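What we're buying, what we're not, and the matter of the pads

30 Sep 2021

I have been promising a post about money for so long that Sunita Lyons has started asking after it every time we meet on the stairs, so I've made a pot of tea and I'm going to get through it this evening, even if it rambles a bit (it will ramble a bit).

For anyone new, there are four of us, and we are trying to teach a robot arm to tidy a desk. Books, mostly, as books are what our desks are covered in. We show it how by doing the job ourselves with hand-held grippers, over and over, and the recordings go off to Ruwan Dewan, who does the clever part. I do the shopping. I've rather come to love the shopping!

When we sat down in January to plan the year, I had a lovely tidy spreadsheet with the arm at the top of it, in bold, and everything else squeezed in underneath. Amos Ridgeway looked at it for a good long while and asked what we'd be wearing out. I hadn't got a line for that at all. I had put the grippers down as a single purchase, as you would a kettle, and gone on happily to the next row.

Well, he was right to ask. The arms of the grippers are holding up beautifully, and the brass-coloured inserts still look very smart. The pads are another story. Ours are faced in black, soft and matt, and the top edges have gone ragged and fuzzy, with loose threads trailing off the bottom corners. A thick paperback copy of Journey to the West and a thin Very Hungry Caterpillar (both the Chinese editions) make a good pair for practice, one heavy and one with hardly anything to get hold of, and they want quite different things from a pad.
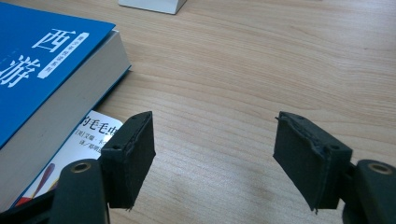 The sums, such as they are

So pads now have a row of their own. A replacement set from Crenshaw comes to 125 pounds, and I've put in for 4 sets to see us through to next summer. Melati Pelupessy thinks we could re-cover the old ones ourselves with something from the fabric shop and a pot of glue, and I'm very willing to let her try on one pair, as long as it's kept well away from the recordings until Ruwan has had a look. He gets unhappy when things change halfway through a batch, and I do see his point.

The bigger question was whether to get another pair of grippers. Brivance quoted us 1030 pounds for a pair with the mounts included, and Rurex came in lower but with a wait of 9 weeks, plus delivery on top, plus a charge for the mounts that I only found on the second page. I've been caught that way before. I rang Brivance and had a nice chat with a patient man there, and he agreed to hold the price while we make up our minds. My vote is for Brivance. Albertina Marinho's vote is for waiting, and using the money for better lamps over the second desk, and I have to admit she made a good case for it over lunch.

As for the arm itself, the Zurnosix is still the one we all want, and it is staying where it is on the list, at the top and in bold. I've stopped looking at the page for it every morning. We won't order until we've got enough recordings to make it worth plugging in, and Ruwan says that's a fair way off yet.

If you're putting together a list like this of your own, do write and tell me what you've left off it the first time round. I'd love to know about spare screws in particular, as I can't find a sensible way to buy them in small numbers and I am not having another biscuit tin full of the wrong ones. Sunita, you can stop asking now. Your cable ties are in the order.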